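Grillumby Kitchen Storage
Search galleries Keyword or item no. Go Clear

Gallery: Mug Trees and Mug Racks
April
By Wen-hsiung Cheng

The storage index on this site has reached 3,117 entries, and mug holders have been its thinnest section. Most of the entries give a height and a footprint and stop there. This gallery covers two common freestanding types, the wooden tree and the wire rack, set up with ordinary mugs and a milk carton on a white table. The notes deal with how each type holds a mug, how much room a loaded stand takes, and where the drips go. Cup hooks under shelves and wall rails are in separate galleries.

Terms used below: a tree is a single post on a base with pegs coming off it. A rack is a frame that stands on its own outline and carries mugs on arms or hooks. A loaded footprint is the table area under the stand and everything hanging from it. It is nearly always larger than the figure printed on the box.

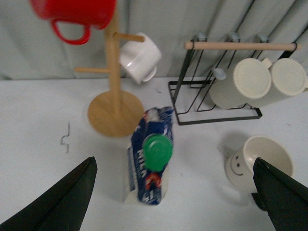 Balance on a tree depends on the base and on the order of loading. The post is the only upright, and each mug adds weight out to one side of it. A heavy base helps, and so does a wide one. The usual advice is to load opposite pegs in turn, and for a four-peg tree that is sound. With pegs at two levels, load the lower one first. The light wood tree at the left has its lower peg pointing one way and its upper peg the other, on a round flat base, and the white mug on the upper peg hangs tilted with its opening to the side. That tilt is normal for a straight peg. The handle is free to turn on the wood, and the body of the mug settles to whichever side is heavier. A mug that hangs with its opening sideways drains only as far as its lower lip, so a tree is a poor place for anything straight from the sink.

Peg diameter matters less than peg length. A thick peg will refuse a small espresso handle but holds an ordinary one steadily. A short peg holds any handle that fits over it until the table is knocked. When buying a tree without seeing it, ask for the length of the peg past the post and compare it with the width of the handle strap on the widest mug in the cupboard. The Eltotska tree entries now give this figure. The Najjar entries do not yet.

Wire racks work differently. The weight is shared between uprights, and the frame resists tipping along its long side. Tipping toward the front is still possible if all the mugs are loaded on one face and the base is shallow. A rectangular base should reach at least as far forward as the center of the hanging mugs. This can be checked with a ruler held upright against the front edge of the base. If the ruler touches the mug before the halfway point of its body, the rack should be loaded on both faces or moved against a wall.

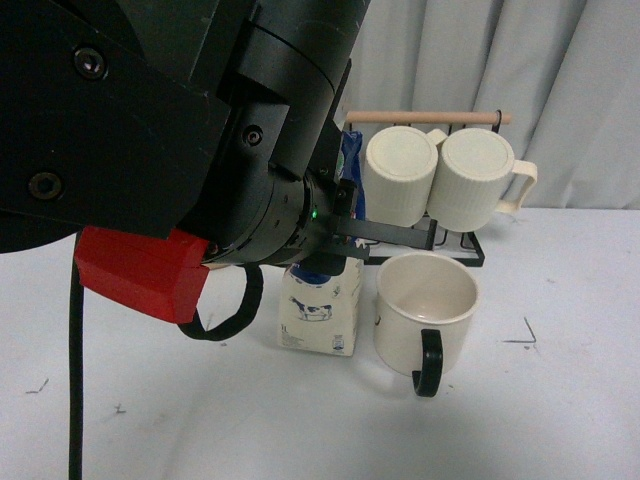
The other check is clearance between neighbors. Mugs on adjoining arms tend to turn toward each other, and the bodies meet well before the handles do. Contact at rest is harmless for plain glazed stoneware. It is less welcome with thin rims or raised decoration, and it makes the second mug awkward to remove with one hand. Leaving an arm unused between wide mugs fixes it at the cost of capacity. Capacity figures from sellers assume narrow mugs, and we list them in the index as "maker's figure" for that reason.

Wire arms should be looked at along their coating. The coating on painted wire wears first at the point where the handle sits. Any cap on a wire end should be pushed on firmly and checked again after the first week. Replacement caps are sold by wire diameter. Take an old one along to the hardware counter if possible - the sizes are close together and easy to confuse.

Wooden dowels set into a wire frame need little attention. Wipe them dry. Check the ends for play by holding one upright and turning the dowel gently. A small amount of rotation is acceptable where the dowel carries no load. Where mugs hang from it directly, rotation should be taken out with a sleeve of thin card or a drop of wood glue at one end only, leaving the other end free to move with the seasons. 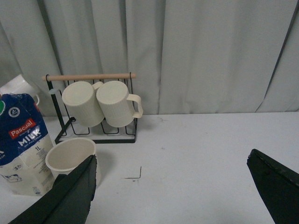

Photo: Siamak Pakzad for Grillumby

Mugs hung upside down drain fully and keep dust out of the bowl. The two ribbed mugs on the wire rack are hung this way, with the flat bottoms up and outward, and the upright cup standing in front of them shows the alternative. A cup stored upright collects dust but takes no arm, and it can be picked up without unhooking anything. For a household that uses the same cup every morning, one upright place in front of the rack is a reasonable arrangement.

A 1-liter carton is a handy thing to stand beside a rack when judging its size in a photograph. Readers know the carton from their own refrigerator door, and it gives a better idea of scale than a printed ruler. We will use one in the remaining galleries where the table allows.

Placement on the counter: allow 18 inches of clear height under wall cabinets for a tall tree, measured to the lowest part of the cabinet and including any light strip. A low wire rack will go in less, but the hand needs room to lift a handle off its arm before pulling forward. Keep either type out of the swing of cabinet doors. A tray under the rack is useful if mugs are hung wet. Empty it daily.

Surface protection: bare wire on a painted or oiled top will leave marks in time. Felt pads hold water and should be kept for dry stands. Clear silicone dots are better under a rack used for draining.

Item references for the Itunix wire range and the Eltotska trees are held in the storage index under Mugs, Freestanding. Corrections to measurements should quote the item number and state whether the stand was measured loaded or bare.

Next gallery: Cup Hooks Under Shelves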